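Stripping an old desktop for parts: processor, memory and hard drive
By Tayla Ngata

Most office towers that come in to us at Dritgate still have a usable processor, memory and hard drive in them. These notes cover taking all three out and keeping them safe until they are tested.

Before you start

Shut the computer down, pull the mains lead and hold the power button in for a few seconds. Lay the case on its side and take off the side panel. Touch bare metal on the case before you handle any part.

Taking the parts out

Start with the hard drive. If it sits in a plastic caddy, unplug the data and power cables, squeeze the caddy and slide it out. Leave the drive in the caddy if the machine is going back together.

Memory comes next. Press down the clips at the ends of the slot and lift the module straight up by its edges.

Leave the processor until last. Remove the cooler, wipe off the old paste, then push the socket lever down and out to unhook it. Raise the lever and the metal frame, and lift the processor vertically. Don't slide it, and keep fingers off the socket.
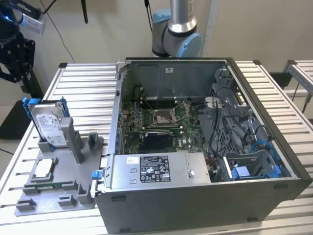

Socket open, with the drive, processor and memory module in the tray beside the case.

Give each part its own place as it comes out. The processor should lie flat, heat spreader up, and nothing should be stacked on it. A divided box works if you don't have a tray.

Labelling

Write the machine number on an anti-static bag for each part. Ours run up to 228, so a drive marked 46 can be matched to its own case. Note the memory size as well if the sticker shows it.

Wipe the drive before it is reused, even if the owner says it is blank. Close the empty socket and fit a plastic cover if the board is being kept.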